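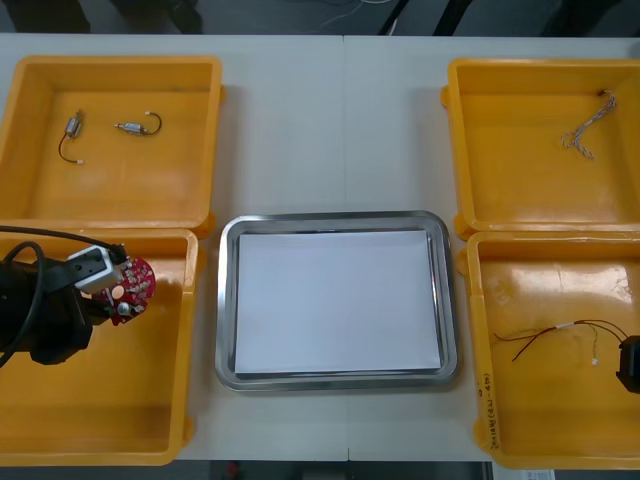
Parts bin

A parts bin, also called an open bin or tote tray, is a shallow or medium-depth container without a lid, used to hold small components at a workbench. Bins are common in electronics assembly, repair shops, school laboratories and stockrooms. They differ from storage boxes mainly in that the contents are meant to be seen and reached from above at all times. A group of bins arranged on a table for a single task is known as a bin layout.

Construction

Most parts bins are molded in one piece from polypropylene, high-density polyethylene or ABS. Sheet steel bins are older and remain in use where parts are heavy or oily. The floor is normally flat. Corners on the inside are rounded, both to ease removal from the mold and to keep small parts from lodging where two walls meet. Square inner corners make screws and washers hard to pick up and collect dust.

The rim is the stiffest part of the bin. A thick or rolled rim keeps the walls from bowing under load and gives the hand an edge to lift by. Many patterns add tabs or lugs to the rim or side walls. Depending on the maker, these locate one bin against the next, rest on rails, or keep nested bins from jamming together. Empty bins without such stops can form a partial vacuum when stacked and are then difficult to separate.

Wall height is a compromise. Low walls allow parts to be lifted out at a flat angle, but contents spill if the bin is carried carelessly. High walls protect the contents and hide them. For motors, circuit boards and similar items laid out one layer deep, a low wall is usual.

Color

Color is used in two ways. In the first, each color stands for a class of part or a stage of work, such as incoming, tested or rejected. In the second, all bins on a bench share one color and the contents alone tell them apart. Yellow is a frequent choice for the second method, as most components are silver, black, green or red and show clearly against it. Glossy finishes produce glare under overhead lamps, and a light surface texture on the floor of the bin reduces this.

Mixed systems, in which color has a meaning on one bench and none on the next, are a recognized source of sorting errors. Written shop rules generally permit one system only.

Layout

The simplest layout is a single row along the back of the bench. It suits long tables but places the end bins at the limit of reach. A two-by-two layout, with two bins in each column and a gap between the columns, keeps four kinds of part within a short distance of the worker. The gap is used for a central tray, a mat or a fixture. White or light gray tabletops are preferred under bins that hold dark parts, as a dropped item can be found quickly.

Where two table sections meet, the seam should run between bins, not under them. A bin straddling an uneven joint rocks when touched, and round parts roll toward the lower side. If the seam falls within the gap between columns, the central tray may have to cover it – in that case the sections are leveled before the tray is set down.

Snædís Bundgaard, in the bench manual Sorting Small Parts, recommends leaving at least the width of a hand between columns. The manual also advises that bin positions be marked on the table with tape, so that a layout can be restored after cleaning. Both practices were adopted in the Bamside teaching workshop, where students work from four bins per bench.

Central tray

The tray between the columns serves as a transfer point. Parts taken from the bins are set down in it for inspection, pairing or counting. Stainless steel is widely used. It wipes clean and resists solvents, and a raised rim with rounded corners keeps cylindrical parts from rolling off the edge.

Bare steel has two drawbacks for this purpose. It is reflective, which makes silver parts hard to see, and it is hard, so that shafts and solder joints can be marked if dropped. A stack of white paper laid flat in the tray corrects the first and softens the second. The sheets are cut or chosen to leave a narrow band of metal on all sides; paper that touches the rim curls and lifts. The top sheet is discarded when soiled. Paper also takes pencil, and an outline can be drawn on it for each part of a kit.

Ordinary paper is not a static-control material. Where unprotected circuit boards are handled to a static-control standard, it is replaced with dissipative matting, and the tray and bins are replaced or treated accordingly.

Typical contents

Small DC motors. These are usually cylindrical, with a metal can and a short shaft at one end. Types supplied with wire leads require more floor area than the body alone suggests. Leads hook around one another when motors are piled, and a pull on a tangled lead loads the joint at the terminal. Motors with leads and connectors are for this reason laid singly, with space between them. The connector is left free and is never used to lift the motor.

Circuit boards. Bare and populated boards are held by the edge. Round boards have no corner to grip and are taken at opposite points of the rim, clear of the components. Boards are kept one layer deep in the bin, or separated by card or foam when stacking cannot be avoided.

Connectors and leads. Loose connectors are the parts most often lost from a layout. They are given a bin of their own or kept in a cup placed inside a larger bin.

Sizes

There is no universal size for parts bins. Makers quote outside dimensions at the rim, and the floor is smaller because of wall taper. A common shallow pattern measures 200 by 200 mm; a double-width version of 400 by 200 mm occupies the space of two. The Dorkodis pattern, used at Bamside and in the Nilotton repair rooms, measures 274 mm across the tabs and does not interchange with rail systems made for the 200 mm grid. The Egilsson catalog lists 2,778 bins, dividers and trays, including inserts that convert a square bin to four compartments.

Care

Plastic bins are washed in warm water with mild detergent and dried upside down. Acetone attacks ABS and should be kept away from it. Cracks begin most often at the base of a side tab, and a bin cracked at this point is withdrawn from carrying duty – it may still be used in a fixed position on the bench. Metal filings are removed with a brush before washing.

See also

Kitting
Nesting container
Component tray
Workbench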